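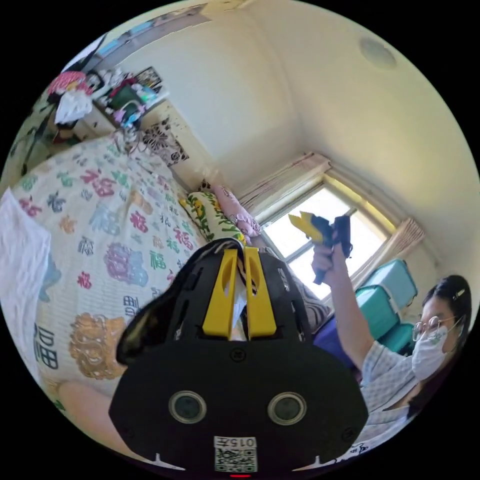

A hand-held gripper with yellow fingers in use, with a second one raised by the window.

Fliltenside robotics club takes its homework home
9 November 2021

Members of the Fliltenside robotics club have been taking the workshop home with them this autumn, and by all accounts there is hardly a bed, shelf or kitchen drawer in the district that has not been tidied in the name of learning.

The project, which goes by the name of Vurnus, asks students to do ordinary household jobs with a pair of hand-held grippers, one for each hand, while a recording is made of every movement. The recordings then come back to the club room at Tredwood, where the group is using them to teach a pair of robot arms to fold, stack and put away.

"You think you know how to fold a pillowcase, and then you try it with two yellow fingers on each hand and you find you have to learn it all over again," said Ha-rang Yook, who joined the club last year and has now handed in more recordings than anyone else. "My first one took 11 minutes. My grandmother was very polite and said it looked lovely, and then she did it again properly when I had gone to make the tea."

The club has 242 recordings in hand so far, and Elfriede Strobel, who runs the evening sessions, is delighted with them, the clumsy ones included. She told us that every home is laid out differently, with its own light and its own clutter, and that she would much sooner have that variety than a hundred goes at the same bare table.

Till Baumgart and Ilse Kröger have been looking after the computer side of things, checking each recording as it arrives and (so we hear) sending back rather a lot of notes about keeping sleeves rolled up. Some five students are expected to show the results at the Hagedorn schools robotics day in December, where the arms will be given a basket of clean washing and left to get on with it.

New members are very welcome, and no experience is needed. Anyone who would like to come along should have a word with Frauke Böttcher at the Tredwood front desk.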